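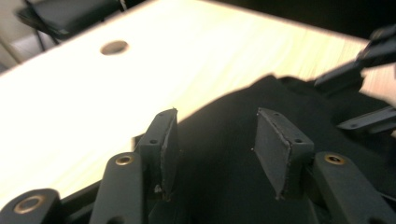
Le tissu noir sur la table en bois clair, côté droit. Quelques faux plis vers la droite.

Cahier d'atelier, février 2018
Projet Cao, rideaux et fonds pour la petite salle de Ralluvstead

Enfin le noir ! J'attendais le colis de Girkmont depuis un moment et je me suis jeté dessus avant même d'avoir rangé les chutes de la doublure. Premier contact très agréable : c'est souple, ça tombe bien, et surtout c'est MAT. Sur la table on ne voit presque pas la matière, la lumière s'y perd, il ne reste que de légères marques de pliure. Exactement ce qu'on cherchait pour les fonds (l'échantillon Iltgate de l'automne brillait dès qu'on allumait un projecteur, quelle déception).

Par contre, pour travailler, noir mat sur bois clair, c'est dur pour les yeux. La table renvoie beaucoup de lumière, le tissu n'en renvoie pas, et au bout d'une heure je ne voyais plus mes repères. À essayer : baisser la lampe du fond et tracer à la craie blanche. La bleue ne se voit pas du tout, j'ai perdu une ligne entière avec.

Étalé à la main sans tirer, le tissu fait des plis mous, irréguliers, et le bord part en courbe. C'est joli, mais impossible de mesurer quoi que ce soit comme ça. Ma façon de faire pour l'instant :
- poser le coupon en travers, lisser du milieu vers les bords avec le plat de la main
- laisser reposer 10 minutes
- reprendre le bord et l'aligner sur celui de la table
- seulement après, les poids et la règle

J'ai voulu sauter le repos sur le deuxième coupon. Résultat, 13 mm de décalage d'un bout à l'autre, et il a fallu tout recommencer. Donc on le garde, ce repos !

Repassage : essayé sur une chute, fer moyen, avec pattemouille. Les marques de pliure s'en vont très bien. Sans pattemouille, le fer laisse une trace luisante, petite mais visible en lumière rasante. Je l'ai agrafée en page de gauche pour que tout le monde voie de quoi je parle. Donc jamais de fer à nu sur celui-ci, même pour « juste un coup vite fait ».

Ourlets : 15 mm repliés deux fois, fil noir ordinaire. J'ai comparé avec un ourlet simple surfilé et il n'y a pas photo, le double donne un tombé superbe, le bas reste droit tout seul. Je suis vraiment content de celui-là. Peut-être pas besoin de lester, à vérifier une fois suspendu.

Poussières : gros point faible. La moindre fibre claire se pose dessus et ne veut plus partir. Essuyer la table avant chaque coupon, et ne pas couper la doublure écrue le même jour. Le rouleau adhésif marche, la brosse non, elle ne fait que déplacer le problème.

À faire
- demander à Girkmont si le prochain rouleau sortira du même bain de teinture
- couper les deux panneaux latéraux
- retrouver la grande règle, elle était sur l'étagère du haut
- suspendre un panneau terminé et le laisser pendre jusqu'en mars avant de fixer la hauteur définitive

Si quelqu'un passe à l'atelier : touchez-le, franchement, il est magnifique. Mais les mains propres, et pas de craie bleue.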